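Pollow Arm Comes to Life in the Back Corner of the Plarnen Shared Workshop

PLARNEN WORKSHOP, November – Hi, I'm Radoslava Oravec, and I get to share the fun news this time! Our members' robot arm, which we named Pollow after a long argument over soup, is ready to meet its neighbors.

Dušan Šimek and I started the build on evenings and weekends (mostly evenings, my weekends belong to my kids). We've put in almost 200 hours so far, and the parts bill stands at 367 dollars, not counting the gripper, which Rozália Malý let us have on a long loan – thank you, Rozália! The arm has been rebuilt 2 times. The first base wobbled whenever the elbow swung out, and the second one was so heavy I couldn't get it onto the bench by myself.

What we're working on now is grip. I really want Pollow to handle the same everyday stuff our members do, so we're practicing with wooden-handled tools, soft things and bags, right on the tabletop under the big lights. Soft things are hard, by the way. I spent a whole evening just on how fast the fingers should close, and I'm still fiddling with it. 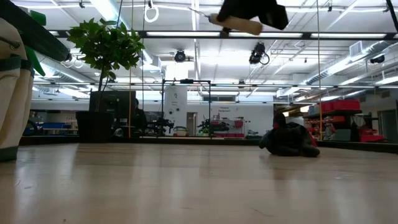

Ľubomír Vrabec told us he'd like to see the arm slow down more before it lets go of a tool, and that he would gladly spend an evening on the wrist code if we save him a chair. Chair saved!

Our open build night starts at 6:30 p.m. and there's room for 43 people. Entry is free, and kids are welcome with a grown-up. Bring questions, or a spare motor if you've got one – ask for me or Dušan at the front desk.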